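Dernière mise à jour : 9 août

J'ai arrêté le sucre dans le café en janvier, et comme plusieurs d'entre vous me demandent où j'en suis (merci pour vos messages, vraiment, je les lis tous même quand je réponds avec trois semaines de retard), je me suis dit que cela méritait bien un petit billet.

Il faut savoir que chez nous le café se buvait sucré, très sucré. Ma grand-mère en mettait trois morceaux dans une tasse minuscule, puis elle en trempait un quatrième pour les enfants - le fameux canard, qu'on attendait debout près de sa chaise. J'ai grandi avec ce goût-là et pendant des années je n'ai pas eu l'idée qu'il puisse y en avoir un autre.

C'est Graziella Longo, ma voisine du dessus, qui m'a fait changer d'avis. Elle m'a invitée un matin et m'a servi un café de chez Kocsis, moulu à la main, sans poser de sucrier sur la table. Je n'ai pas osé demander ! J'ai bu, j'ai fait une petite grimace, et puis à la moitié de la tasse j'ai senti quelque chose comme de l'orange, ou de l'écorce d'orange, je ne sais pas bien le dire. Je suis rentrée chez moi toute songeuse.
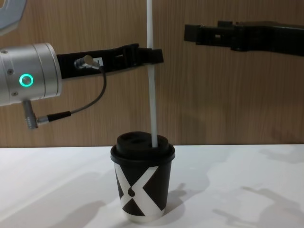 Un gobelet en carton, une paille blanche.

Les premières semaines ont été longues, je ne vais pas vous mentir. J'ai réduit par demi-cuillère, avec des rechutes, surtout au bureau où la machine fait un café que même trois sucres ne sauvent pas. Maintenant j'emporte le mien dans une thermos, et j'achète mes grains par paquets de 200 grammes pour qu'ils restent frais. Benedek, au marché, me les moud un peu plus gros quand je lui dis que c'est pour la cafetière à piston.

Ce qui a changé aussi, c'est que je m'assieds. Avant, j'avalais mon café debout devant l'évier en cherchant mes clés, et maintenant je prends mes neuf ou dix minutes, la fenêtre ouverte s'il fait doux, avec le chat du rez-de-chaussée qui se promène sur le muret.

Je garde tout de même un sucrier plein pour ma mère, qui vient le mois prochain et qui trouve toute cette histoire parfaitement ridicule.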